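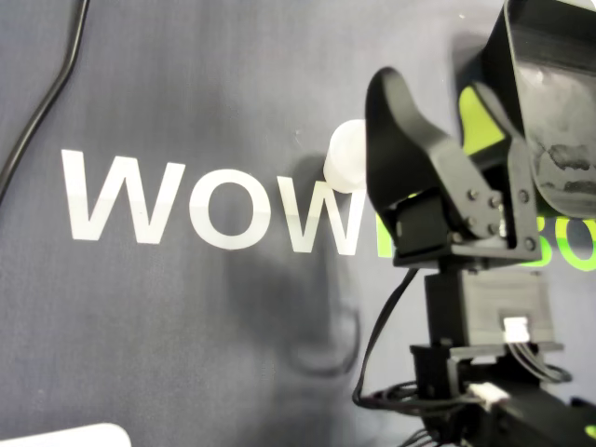

The navy backdrop, white and green lettering, with a few wrinkles still in it.

From: Rodica Dobre
To: Ullport display and stalls list
July, 9.40 am

Subject: Re: Creases in the fabric backdrop

Hagos Kumsa wrote:
> Has anyone found a decent way of getting creases out of the
> printed backdrops? Ours was folded in a box all winter and
> the lines run straight through the lettering. I don't want to
> put an iron on it and ruin the print. We have the Overgaard
> hall in July and I'd like it to look presentable. Also, how
> are you all storing them?

Hagos,

Ours is the dark navy one with WOW across the middle, and it has been through the same thing. I steam it from the back with a hand steamer, hanging up, and keep the head moving. Leave it hanging overnight if the hall will let you in the evening before. I would not iron over the letters. Costel tried it on the old Clindora banner with a tea towel in between and the white went shiny in patches.

It won't come out perfectly flat. Dark cloth shows every ripple close up, but from the other side of a table I don't think people notice. Clipping the sides helps more than a second go with the steamer. We use 6 clips, bulldog type, and pull down a little before fixing each one.

For storage we stopped folding. Jirayu got us 2 cardboard tubes from the carpet shop in Deden and we roll the cloth with the print facing out — an old sheet goes round it and then it slides into the tube. They are 216 cm long, so measure your car first. Mine only goes in with the front seat down.

If you want to borrow the steamer I can leave it at Relu's, he is nearer to you. It takes roughly ten minutes to heat up and the lead is short, so bring an extension.

Rodica

List contact: the Ullport list office | Back to top
This site uses cookies to remember your archive settings. Accept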